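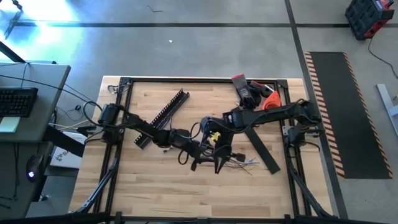 *Two arms on one framed tabletop, with cable duct and loose wires on the wood.*

# Planning the money for a two-arm bench

I love this part of the job. Give me a blank spreadsheet and a robot to buy and I'm happy until teatime! Plenty of people find it grim, though, and they tend to get caught the same way: the arms get a proper quote, everything else gets a guess, and by February the guess has eaten the budget. So let's work through it in the order I use at Gescombe, where we plan small benches for workshops and teaching labs.

## 1. Write down the job first

One paragraph, no part numbers. What gets picked up, how heavy is the heaviest thing, how far does it travel, and does it need two hands? Fares Nasrallah wrote the best one I've had, and it was four lines long. His team wanted to feed wire into slotted duct and hold the duct steady while doing it, so two arms went on the list with no argument.

If your paragraph never mentions holding one thing while moving another, price a single arm first. You can leave space on the frame for the second.

## 2. Split the sheet into five blocks

Make a heading for each of these:

- **Arms and grippers**, including spare fingers
- **Table and frame**
- **Power, cables and cable management**
- **Floor and surroundings**
- **People's time**

Put every line under one of them, even the silly small ones. Clips, tape, a pair of work gloves, a mouse. They're cheap one at a time and surprisingly hefty together.

## 3. Measure the reach before you price the table

Tape the table outline on the floor and stand a cardboard tube where each arm base will go. Now swing a piece of string the length of the arm's working reach (take it from the data sheet, and use the figure with the gripper fitted). The two arcs should overlap over the middle of the table, where the work happens.

A frame running round all four sides of the worktop is my favourite buy on the whole sheet. Extrusion lets you slide a mount along, bolt it up and try again, and you will want to try again — everyone's first guess at the base position is off. Order spare brackets and fixings with the frame so you don't pay delivery twice.

For the top itself, wood is lovely. It's kind to dropped parts, it takes a screw, and you can sand it when it gets tatty. Check with whoever looks after safety if you'll be using liquids or anything hot.

## 4. Price the cables properly

This is the block people skip. Each arm has its own run down to the power supply and controller, and each run needs slack for the arm's full movement. Work it out like this:

1. Put the arm in its furthest pose, on paper or in the simulator.
2. Measure along the links, then down the side of the table to the controller.
3. Add slack at every joint the cable crosses.
4. Round up to the next length the supplier sells.

Do it separately for left and right. Abla Boutros ordered two matching sets for the Drodby bench and the right-hand one came up short by the width of a desk. The replacement cost 70 pounds, plus a fortnight of waiting.

## 5. Walk round the outside

Stand where the operator will stand. You need a desk near enough to reach the keyboard while watching the arms, somewhere for tools, and a mat if people will be on concrete all day. Floor tape to mark the working area belongs here too. On our last sheet this block came to 971 pounds, and the first draft had it at 200!

Ask about guarding and the risk assessment now, while it's still easy to move things on paper.

## 6. Get quotes you can compare

Send every supplier the same paragraph from step 1 and the same list. Ask them to price these separately:

- arm
- gripper
- controller and software licence
- delivery and setup
- training
- repairs after the warranty ends

Verko sent us one lump sum and Chala sent 2 pages of lines, and we couldn't make sense of either until Agata Mazza asked both for the same breakdown. It took her one email each.

## 7. Budget the hours

Put a name beside every task: assembly, wiring, calibration, the first week of fiddling. If the same name appears on all of them, talk to that person before you send the order. Khalil Azar keeps his hours on the same sheet as the parts, and I've copied him ever since.

Leave a spare line at the bottom of each block and put some money in it. When you move an amount out, write down what it went on, and keep the old versions of the sheet for the next bench.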